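Home Tutorials Kits Software Forum Search

Recording a packing task with the Cluvent hand gripper

In this tutorial we record a small packing task with the Cluvent hand gripper kit, from the first charging up to the checked recordings on the computer. I suppose that you have already put the kit together following the printed booklet, and that the Altach software is installed. If your gripper came from Dierckx it is delivered assembled, and you can go directly to step 1.

The task is simple to say: take a toiletry item from the table and lay it in an open travel case. For the gripper it is less simple. The items are smooth, and the rim of the case is always a little in the way.

What you need

– the gripper, with camera and both finger markers fitted
– a memory card with enough space (75 recordings of this task fill less than half of the card in the kit)
– a small case which stays open by itself
– a few tubes and bottles, light ones to start
– a table, and a plain dark cloth to hang behind it

Step 1. Prepare the table

Put the table against the cloth and clear away everything which does not belong to the task. A cloth with some folds is no problem. Avoid a shiny table if you can; with a lamp directly above it, the reflection travels over the surface when you move your hand and Altach loses its position. I work with the ceiling light only.

Place the case so that you can reach all of its inside without bending your wrist too much. Leave free table on at least one side for the items.

Step 2. Switch on and calibrate

Hold the power button until the light stays green. Open and close the fingers slowly five times, fully each time. Altach uses this movement to learn the width of the opening, and if you do it too fast you will have to repeat it. After that, move the gripper slowly over the whole table for the map. The map recording is a separate file, so stop it before you begin with the task.

Do not touch the camera ring after the calibration. I did this once when cleaning the lens and had to throw away a complete morning.

Step 3. Approach and grip

Start every recording with the fingers wide open. Come to the item at a calm speed, wait for a short moment, and close. The ribbed orange pads bend when they meet something, so you do not need to press strongly. A plastic tube is best taken near the middle, with its long side between the fingers.

Keep the two square markers visible to the camera during the complete movement. They give the finger width, and a recording where one of them is hidden for long is usually rejected. Look at the preview and compare: 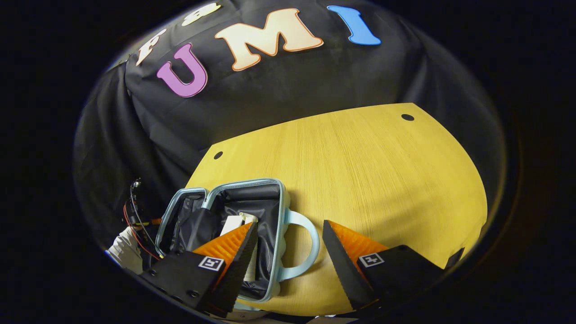 Fingers open in the first view; in the next one they hold a white tube. The markers can be seen in both.
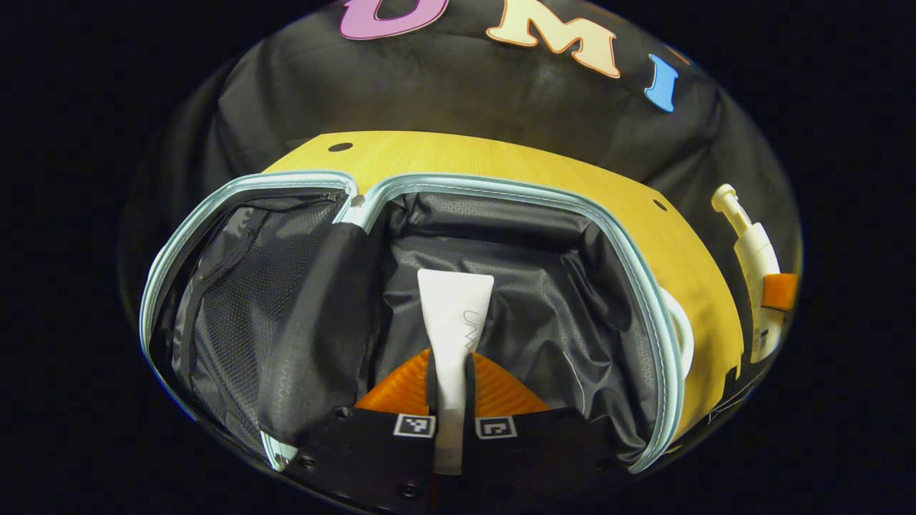 Step 4. Place and release

Lower the item until it touches the lining, then open the fingers. If you open them too early the item rolls, and the robot will later learn to drop things. Go straight up before you move to the side, otherwise a finger can catch on the edge of the case.

End the recording only when the gripper is again clear of the case. One item for each recording is enough. I tried to pack three items in one go, and these long recordings were much more difficult to cut.

Step 5. Change something each time

Between two recordings, turn the case a little or put the item in another position. Change the item also. Weight matters less than I expected, but above 500 grams the pads begin to slip and I would not go higher with this version of the kit.

Step 6. Import and check

Put the card in the computer, open Altach and choose Import, then Match to map. For each recording you see the number of frames found and the number used. My longest one had 3,201 frames, and this already took a while. Anything over 1,000 frames for a single item means normally that you hesitated too much, and I delete it.

Watch some of the recordings at double speed before you export. The export format called Pelden is the right one if you train with the example scripts of the kit. The other formats leave out the finger width unless you tick the box for it in the export window.

If the import says "no map", check that the map file has the oldest time on the card. Rename nothing by hand.

Contact – Terms – Copyright Cluvent user pages – Back to top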